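Cledness Lipstick Line: Progress Report to the Mesta Fund
1/14/23
Prepared by Ladan Safavi

Sorting the pieces
Thank you again for your patience with us over the holidays. We have 3,258 parts in stock, and Houshang Ranjbar has been through every tray of them. The gold tubes go down on the black marbled top first, so scratches show up before assembly.

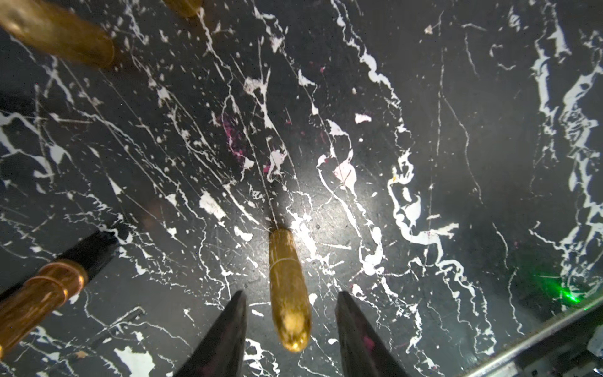

Matching tubes and bases
I am fond of this stage, I must say. The gold pieces get stood up beside the short black bases, and the rose-gold collar with its ridged bands goes with the glossy black body - a lovely pairing. We have 347 full sets matched so far.

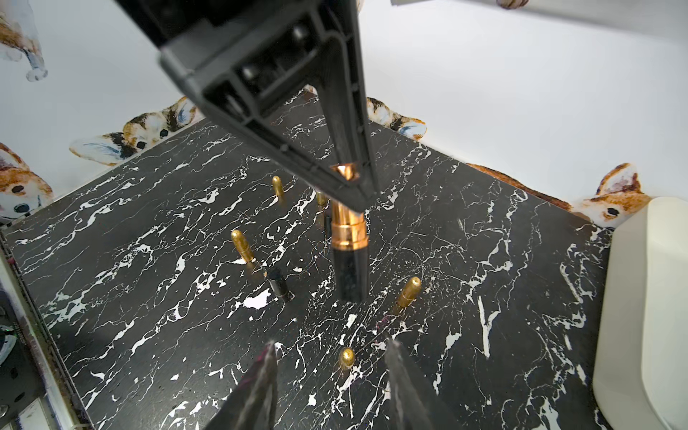
Still to do
The black parts need a second look for finish, and 48 gold tubes are going back to Trelo for replacement. I would like to have all of it boxed by July. 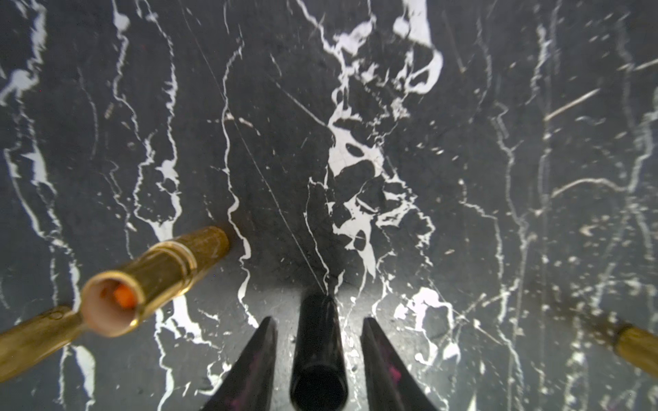 Will you need more money for the replacements?
Trelo is covering them, so the budget stays just as you approved it.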